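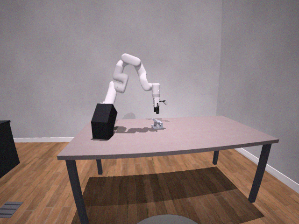 ## Re: [drirkby-tables] Wobble, and what to do about it

On the July thread about uneven legs, someone wrote:

> I have shimmed my kitchen table with 3 beer mats and a folded Cerex catalog, and it still rocks when anyone cuts a steak. Is it the floor or the table? My spouse says it's me.

Could be all three. Before you saw anything, turn the table a quarter turn where it stands. If the rock goes away, your floor is the guilty party and the table deserves an apology. Old plank floors are never flat — mine has a valley in it that peas find without help.

If the rock follows the table, check the bolts first. I spent 2 evenings sanding a leg on my Zultberg before I found a loose one. The leg is now short. The bolt is fine.

Felt pads from Bunnag come in several thicknesses and can be stacked, up to a point. I passed that point last winter and the pile slid out during soup.

Please don't trim legs by eye. Message 248 in the archive is a man doing exactly that, and message 511 is the same man asking what people do with a very low table.

Steak should be cut on something steady, so use the counter until you've tried the bolts. I have no advice on the spouse.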